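Print this page | E-mail this page

Phone stand project, bench notes
8 September 2019

In early, wanted the bench before the Dasano group got in. Both arms homed first try. Left arm still a bit slow to wake up, see January notes, same thing.

Task for the class demo is unchanged: phones on the table, phones onto stands, two arms, no hands. Salazar rules say any stand we like so long as the base sits flat. We are using the mix. Team name on the form is Tokden, pls stop writing Team 2.

Changed today:
- close speed on both grippers down to 200 (was 500). Units are whatever the Stasavura controller uses, still haven't found it in the manual
- wait after each grasp now 20 ticks
- log keeps the last 1,000 steps then overwrites. COPY IT OFF before you power down

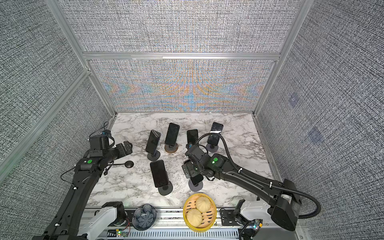 Six on stands, right arm over the front one.

Spacing is what worries me. Right forearm comes in low across the back row and the rear phones don't leave much room. Want the approach path higher, then straight down. Whoever edits the path file, save under a new name, I lost most of an hour to that last week.

Black holder by the left gripper is a spare slot in the script, leave it in the list or the numbering shifts.

Buns and the steamer basket belong to the other task (food sorting), same table layout file. Same for the blue dish. Dont delete them from the layout.

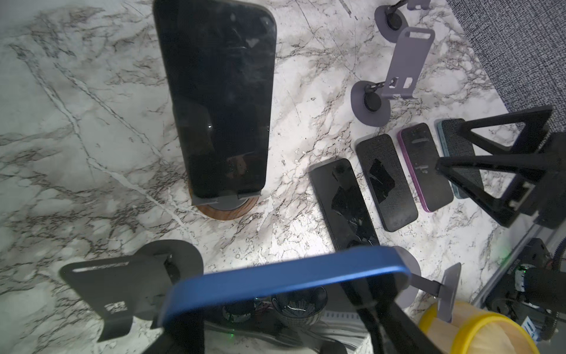
Canan Bayram

Wrist view. Blue phone held edge-on in the fingers, flat ones waiting in their row. Glare off the black glossy screens is bad from this angle, upright one too. Try the overhead lights at half and re-run the detection, compare before touching any threshholds.

Phones with the textured backs should be easier to find, my guess anyway. Check against the log.

To do:
- raise approach path, right arm
- lights test
- label the stands in the layout file by base type, wood / gray / black
- print the grasp sheet for Tuesday
- ask about spare finger pads

Left the controller on, log copying.

E-mail this page | Print this page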